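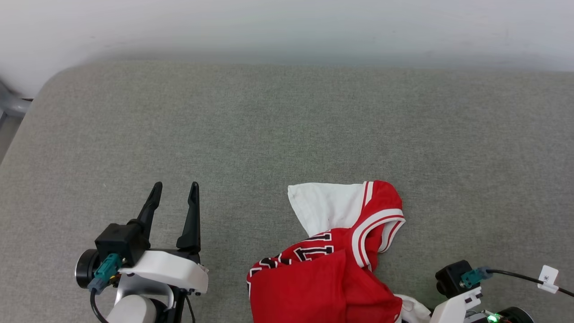 Photo: Kha Kim

Gray Is Fine, Thank You

My sister came over last week, stood in my living room with her coat still on, and said, "Don't you want some color in here?" She meant it kindly. She has a mustard sofa and a hallway the shade of a ripe plum, and I love visiting her – I just don't want to live inside a fruit bowl.

I've been hearing this for years now. Gray is sad, gray is for landlords, gray is what people pick when they can't make up their minds. Well, I made up my mind! I went to the paint store in Moltencombe three weekends running and brought home so many little cards that the guy at the counter started saying hi to me by name. Then I painted the walls white and went looking for everything else in gray, and I've been happy ever since.

What I like about a plain room is what it does for me after work. I spend all day looking at other people's signs and screens and packaging, all of it yelling. By six o'clock I want to sit down somewhere that isn't asking me for anything. A soft gray fabric and a blank wall will do that. You start noticing how the light moves over in the afternoon, and how a good weave has three or four shades in it once you get up close.

I'll give the color people this much: cheap gray is awful. The shiny bluish kind, the kind that goes with fake plank floors, makes everyone look like they have the flu. If that's what you've been sold, I'm sorry, and I'd paint over it too. Go warmer, and pick something with a bit of texture so your hand has something to do.

And my sister? She took off her coat, sat down with her tea and fell asleep for 50 minutes. I put a blanket over her (a gray one) and read my book.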